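Storage of Hand Tools at Home: Notes for May

The reorganization of the household workshop at Pekevton has now reached the hand tools. Readers who followed the earlier entries on paint and fasteners will recall that the large steel cabinet was given up in the winter. Its contents were moved to open shelving along the north wall, and the drawers that had held wrenches, screwdrivers and hex keys went with it.

The replacement arrangement is modest. Small tools in regular use are kept upright in containers on the bench, grouped by task. Tools used less than once a season are wrapped in cotton cloth and stored in a lidded box on the lowest shelf. The box is labeled Serrano, after the street where it was purchased, and the name has remained in household use.

Wrenches required the most thought. Laid flat in a drawer, they slide over one another and the sizes are difficult to read. A wall rack was considered and priced, but the space above the bench is needed for the lamp and the drying line. It was therefore decided that the wrenches would stand in glazed crockery retired from the kitchen. A deep, rounded vessel with a wide mouth is preferred. The 13 is to be kept with the smaller wrenches, as it is called for more often than any other size in bicycle and furniture work.

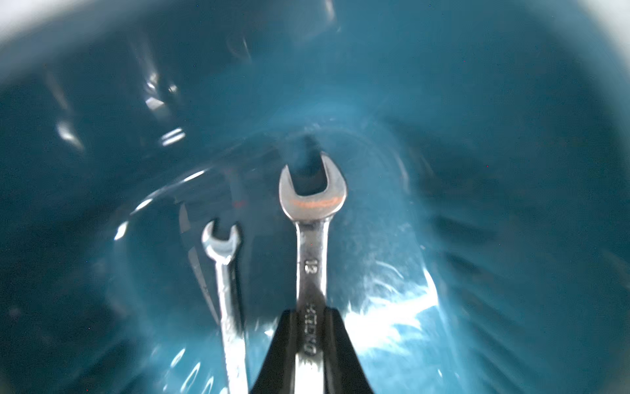
Should wrenches be stored with the open jaw facing up or down?

The open jaw should face up wherever the container is deep enough to hold the wrench steady. The shape of the head can then be compared at once with the nut or bolt, and the weight of the handle rests on the bottom of the container.

A folded square of felt may be placed in the bottom of any container with a glazed interior. It reduces noise and protects the finish from chips. The felt used in this household was left over from the Wevell chair project and was cut with ordinary kitchen scissors. It should be taken out and shaken every month, as metal filings collect in it.

Light oil is applied to the wrenches twice a year. The cloth used for this purpose is kept in a separate tin and is not returned to the laundry.

Thanks are due to Baiba Ozoliņš, who lent her label maker for the shelving and corrected the spelling on 7 of the labels. The label for the sanding blocks remains outstanding. The old cabinet is still in the side passage and may be collected by any reader in the Mekside area who has a suitable vehicle. It has 18 shallow drawers, one of which sticks. The key has been taped to the inside of the door.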